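4 安装与首次使用

4.1 安装位置

Witden 台面式净水机应放在平整、稳固的台面上，背面距墙不少于 61 毫米，两侧各留出一掌宽的空隙。机身背面有散热孔，请勿用毛巾、纸箱或其他物品遮挡。

电源线长度有限，请先确认插座位置再决定摆放方向。插座应带有接地，并且不与大功率电器共用同一条接线板。

注意：请勿将本机安装在灶具旁边、阳光直射处或冬季可能结冰的阳台。机内残留的水结冰后会损坏管路，此类损坏不在保修范围内。

4.2 开箱检查

取出机身前，先剪断纸箱四周的打包带，将箱盖完全打开，双手托住机身底部向上提出。不要抓住出水口或水箱提手搬动整机。

箱内应有以下物品：
主机一台
原水箱一个（带盖）
前置滤芯一支，标签为灰色
主滤芯一支，标签为蓝色
接水盘一个
滤芯扳手一把
说明书及保修卡

如有缺少，请保留外箱，凭箱侧的批号与购买处联系。保修卡上的批号应与箱侧一致。

4.3 安装滤芯

1. 确认电源插头没有插入插座。
2. 按下机身顶盖后沿的卡扣，将顶盖向前掀开。
3. 撕去两支滤芯的塑封膜，取下底部的橡胶塞。橡胶塞可以留存，长期停用时还会用到。
4. 将灰色标签的前置滤芯插入左侧座孔，向下压到底，再用扳手顺时针旋转，直到滤芯上的箭头对准座孔边的锁形标记。
5. 用同样的方法将蓝色标签的主滤芯装入右侧座孔。
6. 用手轻轻上提两支滤芯，应当没有松动。
7. 合上顶盖，听到“咔”的一声为止。

注意：两支滤芯的接口尺寸不同，装不进去时请检查左右是否放反，不要用力敲打。密封圈上已涂有食品级润滑脂，无需擦除，也不要另外涂抹食用油。

4.4 安装水箱

1. 用清水冲洗水箱内壁，不要使用钢丝球或含氯的清洁剂。
2. 加入自来水，水位不要超过“MAX”线。
3. 盖好箱盖，擦干水箱底部的阀口。
4. 将水箱沿导轨垂直放下，底部阀口对准机身的进水柱。
5. 水箱放到位后，面板上的缺水灯会在通电后熄灭。

只能使用市政自来水。井水、河水和软水机的再生排水都可能堵塞主滤芯。水温不得高于 38 度。

4.5 首次冲洗

新滤芯内含有保护液和少量炭粉，第一次使用前必须冲洗。整个过程耗时较长，建议安排在白天进行。

1. 在出水口下方放一个容量较大的容器。
2. 插上电源，按住“冲洗”键三秒，指示灯开始慢闪。
3. 机器自动抽水并排出。前几杯水可能发灰，属于正常现象。
4. 水箱排空后机器暂停，缺水灯亮起。倒掉容器和水箱中剩余的水，重新加满。
5. 再次按住“冲洗”键三秒，重复以上步骤，直到完成四箱水。
6. 冲洗结束后指示灯常亮，同时蜂鸣一声。

冲洗出来的水可以拖地，不要饮用，也不要浇灌盆栽或倒入鱼缸。

如果冲洗途中断电，恢复供电后需从当前这一箱重新开始，已完成的箱数会保留。

4.6 设定出水量

面板上有小杯、大杯、连续三档。出厂时小杯为 102 毫升，大杯为 257 毫升。若常用的杯子容量不同，可以这样调整：

1. 把杯子放在接水盘中央。
2. 按住要修改的那一档不放，机器开始出水。
3. 水位合适时松手，蜂鸣两声表示已经记住。

连续档按一下开始，再按一下停止。为防止忘关溢水，连续出水到一定量后机器会自动停止，再按一次即可继续。

要恢复出厂设定，请在待机时同时按住小杯与大杯两键，直到全部指示灯闪烁一次。

4.7 漏水检查

首次使用后的第二天，请取下接水盘，用干纸巾沿机身底部擦一圈。纸巾应保持干燥。如有水迹，先拔下电源，取出水箱，再检查以下各处：

水箱阀口是否有异物
两支滤芯是否旋到锁形标记
接水盘是否放反，导致余水流向机身后侧

以上都正常而仍有水迹时，请停止使用并联系维修。

警告：不得自行拆开机身底板。底板内有增压泵和电源模块，断电后仍可能带有残余电荷。

4.8 停用与重新启用

停用不超过三天，倒掉水箱中的水即可，重新使用时先放掉两大杯。

停用超过三天，请倒空水箱，取出滤芯，塞好橡胶塞，用保鲜袋密封后放入冰箱冷藏室，不可冷冻。重新启用时按 4.3 安装，再按 4.5 冲洗一箱水。停用超过 70 天的主滤芯应直接更换。

二月前后气温较低，若室内没有供暖，请在外出前将机内余水排空：取下水箱，按连续档，直到出水口不再滴水，然后拔下插头。

4.9 版本说明

本章适用于控制板标有 Rovach 字样的机型。使用 Tanabe 控制板的早期机型没有自动计箱功能，首次冲洗时需要自己记录箱数。控制板型号印在机身底部铭牌的第二行。

本章由 Ademir Batista 编写，Vanderleia Batista 校对，修订日期 2019年12月8日。

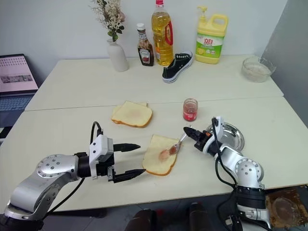 更换主滤芯以后，前置滤芯也要一起换吗？

两支滤芯的寿命分开计算，面板上哪一支的指示灯变红就换哪一支。换上新滤芯后冲洗一箱水，再按住对应的滤芯键五秒，让计时归零。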